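Sostov家务仿真包试用两周：值不值850块

先交代一下，我不是做机器人研究的。白天在一家做包装设备的公司写控制程序，晚上回家就折腾点自己喜欢的东西。去年迷的是四足，今年换成了双臂。真机我买不起，租过一次，光押金就让我心疼了半个月，所以这阵子一直在看仿真的方案，想着先在电脑里把手练熟再说。

Sostov这套家务仿真包是群里的Do-yoon Ham推荐给我的。他本来用的是Bangash，就是那个很多人当入门课学的老平台，后来整个搬过来了，说“收拾桌子”那一组任务做得特别顺手。我一听收拾桌子就来劲了，因为我在Bangash里卡得最久的就是这个！那边的盘子一碰就飞，杯子有时候会陷进桌面里，我写过三个版本的抓取脚本，没有一个能让我安心去泡杯茶再回来看结果的。

价格方面，个人版850元一年，可以装在2台机器上。学生另有优惠，我这把年纪就不去凑热闹了。下单之后邮箱里会来一个激活码，我是7月20日晚上买的，激活码几分钟就到了，安装包倒是下了很久（我家网速的锅，不怪人家）。

装起来比我想的省事。主程序装完，再从里面的资源库勾选要用的场景和机器人模型。我勾了双臂移动底盘那一款，又勾了客厅带厨房的户型。第一次启动要编译一大堆着色器，风扇响得像要起飞，我家猫直接从桌上跑了。第二次开就正常了，从点图标到能动手柄，也就是倒杯水的工夫。

有一个坑要提醒大家：默认的物理步长设得偏大，跑推箱子没问题，抓细长的东西就会抖。设置藏在“高级”里面第二页，改小一档再重启场景才生效。我一开始不知道要重启，对着滑块来回拖了一晚上，还以为是手柄坏了。

再说说操控。我用的是手柄，左右摇杆分别管两条手臂，扳机管夹爪，底盘要按住肩键才能走。头一个小时非常别扭，左手想往前，右手跟着一起动，跟刚学开手动挡差不多。后来我老老实实先练一只手，另一只手停在旁边不管，慢慢就找到感觉了。练熟了以后真的会上瘾，本来说好十一点睡，一抬头已经一点多了。

视角可以随时切，有跟在机身后上方的，也有贴着夹爪看的。我的习惯是走位的时候用机身视角，看清楚长桌那头的碗和瓶子都在哪儿，要下手了再切到手上。下面放几张我收拾餐桌这一关的截图，机身视角那张能看到整张长桌和后面的厨房台面，另外的都是夹爪视角。
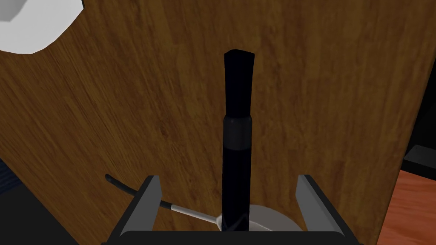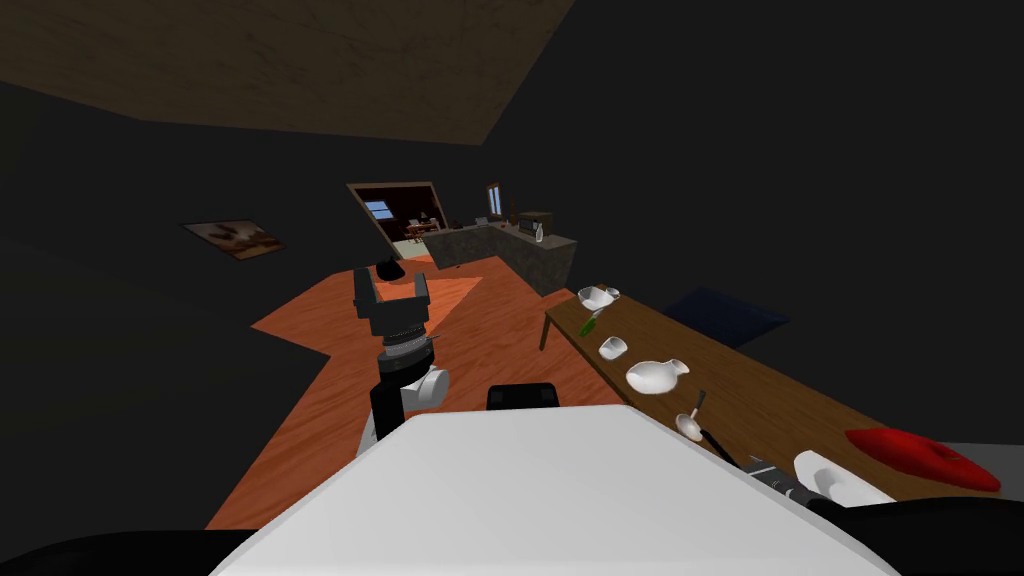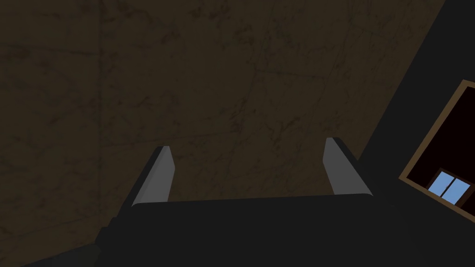 抓取手感

先说好的。接触算得比我用过的几个平台都细，夹爪合上去的那一下，手柄会跟着震，力道大小是有区别的。我试过故意只夹住一点点边，东西会慢慢往下滑，滑到一半我赶紧再夹紧，居然救回来了，当时一个人在屋里喊了一声“漂亮”。在Bangash里这种情况基本只有两种结果，要么粘死，要么弹飞。

盘子是最难的。白盘子平放在桌上，边沿又低，夹爪得斜着凑过去，角度稍微高一点就压在盘面上，低一点又蹭桌子。我的土办法是先用一只手把盘子往桌边推，推到有一截悬空，再从侧面夹。群里有人说这样算作弊，我觉得不算啊，我自己在家收盘子有时候也这么干。

瓶子横着躺的时候也挺考验人，夹歪了它会滚，一滚就滚到你够不着的那头去，只好开着底盘绕过去追。勺子反而比我预想的好抓，柄够长，慢一点就行。靠垫是软的，夹爪捏上去会陷进去，效果做得蛮可爱，不过软体一多帧数就往下掉，我的显卡是三年前的，掉得比较明显，大家自己掂量。

画面和场景

画面不算顶级，可是看久了舒服。木头桌面的纹理是能看清的，台面上的微波炉、小瓶子这些摆设也都做了。我比较不满意的是光。我这个户型默认的灯光偏暗，墙和天花板的很多地方黑乎乎一片，从机身视角看过去，厨房旁边那一圈都沉在黑里。手上视角也一样，有时候切过去，背景就是一大片深褐色，得靠旁边的东西来判断自己朝着哪儿。灯光可以手动加，我加了一盏之后好多了，就是每次重开场景都要再加一遍，希望后面能存下来。

户型目前能选的有14个，我只认真玩了4个。有几个户型一看就是同一套家具换了位置，多少有点凑数的意思。

任务和录制

任务编辑器是我最喜欢的部分。想让它收哪几样、收到哪里、允许失败几次，都是勾选加拖拽，不用写代码；想写代码的话也有接口，Python的，文档写得挺老实，例子都能跑通。我照着例子改了一个“只收餐具、不许碰靠垫”的任务，改了不到二十行。

每一次操作都能录下来，关节角度、夹爪开合、各个视角的画面一起存。这两周我攒下了3,463条，听着很多，其实一大半是自动脚本半夜跑出来的，手动录的没多少，手动录的里面能看的就更少了，哈哈。导出的时候可以按成功和失败分开，也可以只挑某一个视角，这点很贴心。

不太贴心的是硬盘。画面存得很实在，占地方也很实在，我那块装游戏的盘已经被挤得只剩一个游戏了。建议一开始就把录制目录改到大一点的盘上，不然后面搬家很痛苦，别问我怎么知道的。

客服

我问过一次，就是上面说的物理步长那件事。当天下午回的信，回信的人把设置的位置写得清清楚楚，还附了一份推荐参数。中文是有点翻译腔，看得懂。论坛里人不多，发帖要等，不过常驻的几位回得都很认真，Do-yoon Ham也在里面，大家见到他可以替我催一下，他答应给我的盘子抓取脚本到现在还没影呢！

跟另外两家比一下

Bangash胜在便宜，教程多，完全没碰过的人从那里入门没有问题，就是抓东西的手感我实在忍不了。Plitley我用过试用版，画面比Sostov漂亮一截，窗外的景都是真的在动，可是个人版锁了录制功能，对我来说等于没法用。要是你只是想看机器人在漂亮房间里走来走去，那选它也行。

还有一个Urik的手套控制器，Sostov说8月份会支持，到时候就能用自己的手指头去带夹爪了。我很心动，也很怕自己心动，那玩意儿的价钱够我再续好几年的会员。先等别人买了写评测吧，谁买了记得在评论区喊我一声。

我自己肯定会续。接下来打算把双手配合练起来，一只手扶着壶，一只手去拿杯子，现在十次里能成个一两次，剩下的都在地板上。等练得像样一点了，我再录个视频放上来。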